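The Tredholm Gallery Stool
$89, free shipping in the lower 48
Colors: Tan, Ink, Moss

I'm Ashton Katene and I make one folding stool in three colors. It's meant for people who like to look at pictures for a long time and whose knees have opinions about that. I designed it after a March afternoon in front of a very big harbor painting, where the only bench in the room was facing the other way and had a school group on it. I'd walked in wanting to draw the rigging and walked out with a sore back and half a boat.

So, the stool. It weighs 3 pounds, folds flat, and hangs off your shoulder on a wide cotton strap. The frame is aluminum tube and the seat is waxed canvas, double stitched at the corners where the first batch used to fray (if you have one of those early ones, write to me and I'll send you a new seat, no charge). It opens with one hand. I practiced this for ages because I nearly always have a sketchbook in the other.

The feet are the part I'm proudest of. Gallery floors are old, polished and expensive, and guards are right to be nervous about metal legs on them. Mine have soft gray rubber caps that are wide and slightly domed, so they sit flat even when you lean to one side to see around somebody's hat. They don't squeak and they don't leave marks. The caps pull off and a spare set comes in the bag – push them on with a twist and a drop of dish soap.

Can you take it into a museum? Usually, but please call first! Plenty of places are happy with a folding stool and some will lend you one of their own at the coat check. Others say no in the small rooms, or no during a busy special exhibition. Carry it by your side or in front of you, never on your back, where it can swing into something when you turn. And keep it well away from the walls when you set it down.

Jolene Whitcombe leads the Kashindye drawing evenings and bought a batch for her group. Her note to me went like this: "We sit for two hours at a time and the only complaints now are about my lighting. Could you make the strap longer for our tall people?" I could and I did. The strap now adjusts from short to very long, and it fits over a winter coat.

A few things people ask me.

How high is the seat? A bit lower than a kitchen chair. You'll be looking up slightly at most pictures, which I like, but if getting up from a low seat is hard for you then this may be the wrong stool and I'd sooner you kept your money.

Is there a back? No. I tried one and it doubled the size of the bag.

Does it come with a pencil loop? Yes, on the left side. Lefties can flip the seat around and it works just as well from the other side.

What about the case? The drawstring bag is made for me by Dosar out of seat offcuts, so the bag might not match the stool. I think that's half the fun, but put a line in the order notes if you want them to match and we'll dig through the pile.

I number every stool on the underside of the seat in laundry pen. The last one I packed was 2,947, in Moss. Orders are run through Worklow these days, so you'll get an automatic message when yours ships, but replies to it come straight to me.
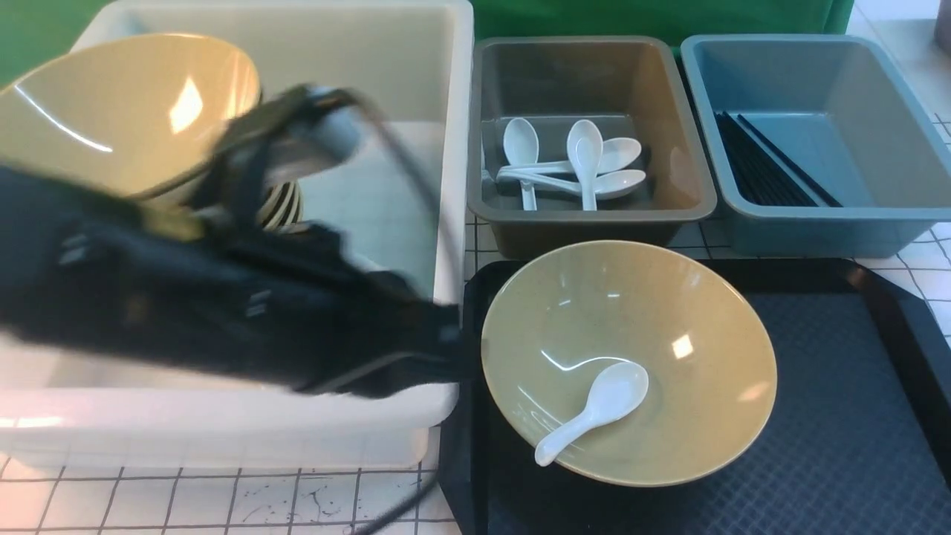

Choosing a color is where most people get stuck, so I'll try to help. Ink is a very dark blue and hides pencil smudges best. Moss is grayer than it looks on a phone. Tan gets the most questions, and the nearest thing I can point to is the wide bowl tipped on its side in the white plastic bin, only with none of that gloss, as the canvas has a dull, waxy finish and gets softer looking with use. If you're still torn, email me and I'll mail you three little swatches in an envelope.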